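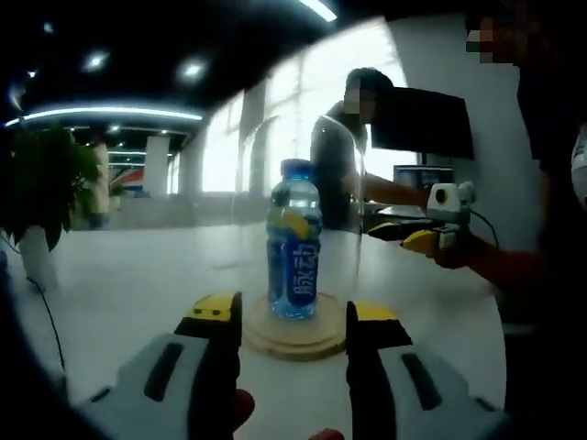 *The bottle on its round stand at the Tinula open day, between yellow-tipped fingers.*

The invitation from Tinula promised "an afternoon with the future of handling", and I had cleared my diary accordingly. I arrived at two o'clock expecting something with shoulders. What I got was a pair of fingers on a handle, to be worked by me.

Tinula has a floor of an office block on the Kestevis estate, all white desks and black ceiling, and its business is teaching robots to pick things up by having people pick them up first. You hold the gripper, you close it on the object, you put the object somewhere sensible. A camera on the gripper records the lot. Later, in another building I was not shown, an arm belonging to the firm's partner, Achterberg, studies the results and tries to do as well as you did. In my case I can only wish it luck.

The task on the day was a bottle of drink. There was also a clear dome and a round wooden disc, and a good deal of talk about both. See-through things are the bane of the trade, I was told. A camera looks at a clear plastic dome and sees mostly whatever is behind it, plus a few bright streaks from the ceiling lights, and draws its own conclusions.

My first go was poor. The fingers close when you squeeze, which sounds simple until you find that your wrist has opinions. I came in too low, nudged the bottle and was told kindly that slow was fine. By the fourth try I had lifted it, and felt a pride I have not known since my driving test.

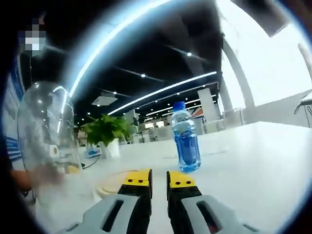 **How many goes does a robot need before it can manage a bottle by itself?**

Tinula works to 1,000 recorded goes for each new task, though a simple lift has been learnt from 254.

The old hands can do 40 in an hour and hold a conversation at the same time. I asked what happened to the bad ones, with a certain personal interest. Some are kept, apparently, as a fumble that ends well has something to teach.

The paying customer in all this is Kuslow, which packs mixed grocery orders and would like a machine that can tell a bottle from a box of eggs before it squeezes. Its list of awkward items runs to 107 – netted oranges are near the top, and I gather there was a bad week with a pineapple.

I left a little after four with a sore thumb and a paper bag of leaflets, which I dropped in the car park. Picking them up again took me three attempts.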